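Verkik Desk Teleop – data card and README

Verkik is a set of simulated manipulation demonstrations recorded by remote control. One operator at a time drives a single arm with a parallel gripper through short desk tasks, and the commands, joint states and wrist view are written out together. The set is meant for imitation learning and for checking replay code. It is maintained by Mojtaba Ghorbani at Tralterport.

Contents

The release holds 111 demonstrations. Each is stored in its own directory with three parts: the command log, the state log and the wrist video. The longest runs to 3,000 control steps. Directory names are serial and carry no meaning beyond the order in which the files were exported.

Recording was done with Lestix, our teleoperation client. Lestix reads a hand controller and sends relative pose targets to the simulator. The gripper is on a separate trigger and is logged as a continuous value, so part-open positions are kept.
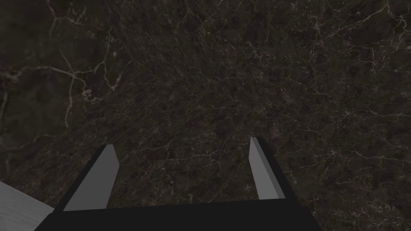

Wrist view, gripper open over the dark marble.

Control convention

All targets are given in the gripper's own frame. Pushing the controller forwards moves the fingers forwards along their length, whatever the arm is doing at the time. Earlier builds used the base frame, and operators made far more corrections during the last part of an approach. If your policy works in base coordinates, use the conversion script in tools/frames and pass it the state log as well as the command log.

The clutch button freezes the arm while the operator moves the controller back to a comfortable position. Clutch periods are kept in the logs with the flag held = 1. Most users will want to drop these steps before training. Do not drop them before replay, or the timestamps will drift against the video.

Angles are in radians and lengths in metres. Gripper opening is normalised, with 0 closed and 1 fully open.

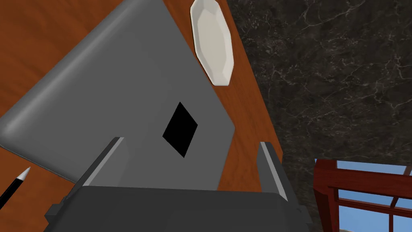
Approach segments are labelled separately from grasp segments. An approach starts when the clutch is released and ends when the trigger first passes its threshold. The labels were made from the logs alone and have not been corrected against the video. In the wrist view an approach may show several things at once: with the fingers open over the closed laptop, the pencil and part of the plate are also in view, and nothing in the label says which of them the operator was heading for. The target name is in task.json, under goal. Models trained without the goal field will see this as noise.

Known problems

Thin veins in the marble texture alias when the wrist turns. Optical flow computed on these stretches is poor and should not be used as a measure of arm speed – take speed from the state log.

Depth is not included. We exported it for a trial batch and found that the near clipping plane had been set too far out, which removed parts of the fingers. It may return in a later release.

Trigger values in some logs sit slightly above 1 at full opening. This is a calibration offset in the hand controller. Clamp them on loading.

Some demonstrations contain long pauses where the operator was reading the task text. They are left in. The loader has a trim option, off by default, that removes any run of more than 200 steps with no change in command. 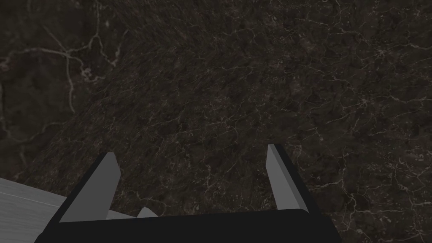

Trimming is applied after the clutch filter, and the order matters if you are comparing step counts with ours. With both switched on, the loader writes a small index file next to each log so that the original step numbers can be recovered. Delete the index if you change either setting, as the loader does not check it.

Replay

Run replay.py with the path to one demonstration directory. It resets the simulator to the stored start state and sends the commands at the recorded rate. Replay is open loop, so contact-heavy episodes may end differently on another physics build. The version used for recording is given in env.lock.

Figueroa, the older loader, still opens the state logs but ignores the held flag. Please move to the current one.

Changes

December: gripper-frame commands made the default; goal field added to task.json; trim option moved from the replay tool to the loader.

Contact

Send faults to Mojtaba Ghorbani through the issue tracker, with the directory name and the step number. For replay faults, attach your env.lock too.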